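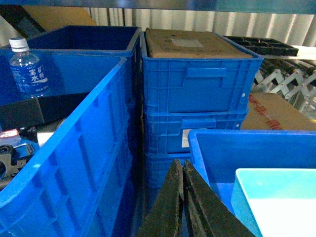
Blue Crates

August · 6 min read
By the author

My aunt left me her shop in Veltley, and by "shop" I mean a long, low room behind a laundromat, and by "left me" I mean she moved to the coast and stopped answering questions about it. The keys came in an envelope. The lease had 13 months on it. I drove up in the Honda with a thermos and a roll of trash bags, thinking I'd be done by supper (ha!).

What she sold was parts. Little parts, for sewing machines and scales and those hand-crank labelers grocery stores used to have, and she kept all of it in blue plastic crates. Not pretty blue, swimming pool blue, with ribs up the sides that leave a print on your forearms when you carry one against your body. They nest if you line them up right and they fight you if you don't. I'd grown up around those crates. I learned to walk holding on to one. I had a boat that was one of them, and a jail for my stuffed rabbit, and later a place to sit and sulk while the grown-ups talked about freight.

So the first evening I didn't sort anything. I just moved crates from one end to the other and felt very busy. By nine I'd made a stack of three in the middle of the floor and put a brown cardboard box in the top one, taped shut, because it was the only thing in the place that looked finished. Everything else had its insides showing.

I should say about the box. It had been on her desk when I came in, right where a person would put something they wanted found. There was a pale label on the lid, and I didn't read it. I know how that sounds! But I'd driven 94 miles and I had a feeling that if it said my name I'd have to have some kind of evening about it, and I wasn't up to an evening. I wanted a sandwich.

I called her from the step out back. She picked up, which threw me.

"Are you at the shop?" she said.

"I'm at the shop. What do you want me to do with all this?"

"All what?"

"The crates. The stuff in the crates."

"Gito will take the scale parts," she said. Gito was the outfit across the river that did repairs. "Busasis might take the rest, if they're still going. Don't let them have the crates, though. The crates are good."

"What would I do with the crates?"

She thought about it for a long time, long enough that I could hear somebody's television at her end, and then she said, "Well, you always liked them," and told me her soup was boiling over.

The next morning I did it properly. I pushed the door open with a brick and started with whatever was closest. Springs in one, belts in another, anything with a cord in a third. I kept a bottle of water balanced on a rim, one with a blue label in Chinese from the market next to the laundromat, and I kept losing it and finding it again two crates over. I talked to myself the entire time. I talked to the springs. I found a receipt book that went back before I was born, with her handwriting getting smaller and smaller toward the end of every month, like she was trying to save on ink.

Here's a thing I hadn't known. She'd been losing money on that room for 19 years. It was all there in the book, plain as you like. Every so often there'd be a decent month and she'd drawn a tiny sun next to the total, and then back down it went. I sat on an upside-down crate (my old sulking seat, or one of its cousins) and went looking for suns. There were 11.

A man from Gito came with a van at noon and took the scale parts. He was cheerful and he paid in cash and he asked, on his way out, whether I'd part with a few of the crates.

"They're not for sale," I said, faster than I meant to.

"They're just crates," he said.

"I know what they are."

He put his hands up and laughed, and I laughed too, and then I went and stood by my stack of three until I heard the van pull away.

By late afternoon I had one crate that was empty right down to the bottom, dark blue inside where the light didn't reach, and I kept walking past it. I'd gotten used to every one of them being full. I put my sweater in it. Then the thermos. Then the receipt book, and I knew I was packing for myself and not for Busasis.

The box I carried out last. I set it on the passenger seat, crate and all, and ran the belt across it, and it wasn't until the light by the bridge, with a truck idling behind me, that I turned the thing around and read the label.

It was her handwriting, the small end-of-the-month kind. It said KEYS, OTHER.

The truck honked. I pulled over by the feed store and called her again, and it rang and rang.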